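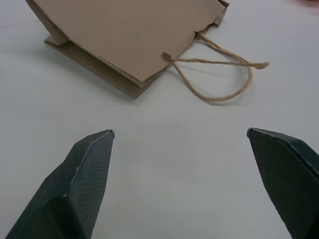 Paper carrier bags: keep, reuse or recycle?

sabinah
Posted 6th March

Hello all, hoping for some wisdom. I've been having a proper sort through the cupboard under the stairs and I seem to have become a person who owns 36 brown paper carriers, all with the twisted paper handles. Most came from Plidulik, who pack even a single candle in one, bless them. My trouble is the handles. I lay a bag down, fill it with jumpers for the charity shop, pick it up and off comes one end of the handle, usually taking a little bite out of the rim with it. Are they worth mending, or should I just let them go?

Sabina Herath

jindum_jo
Mend them! A strip of brown paper tape on the inside, right over the patch where the handle is glued, and press it down with the back of a spoon. I've had the same few going since September and they've been to the library and back more times than I have.

oldteapot
I'll have to disagree with Jo, lovely as she is. Once that little glued patch has started to lift, the paper round it is tired as well, and you'll only find out halfway across a car park with a bag of jars (ask me how I know). Flat in the recycling, handles and all where I live, though do check with your own council.

jindum_jo
Well, I wouldn't put jars in one, mended or otherwise! Jumpers and magazines, that's your limit.

nanayakkara_p
Could I put in a word for cutting them up? Slit down the side, take the bottom off and you've a good big sheet for wrapping parcels or lining drawers. I keep the zigzag edge on when I'm wrapping, it looks rather nice with string. The handles untwist too, if you're patient, and tie up tomato plants very well.

oldteapot
Now that I can get behind. Still not trusting them with jars.

sabinah
Oh, thank you, all of you. I've put the good ones back flat and I'm going to try the tape on two or three this evening, and the really crumpled ones can line the veg drawer. Does the tape need to be the sort you wet, Jo, or will ordinary do?

jindum_jo
The sort you wet, if you can get it. Mine's Plovura.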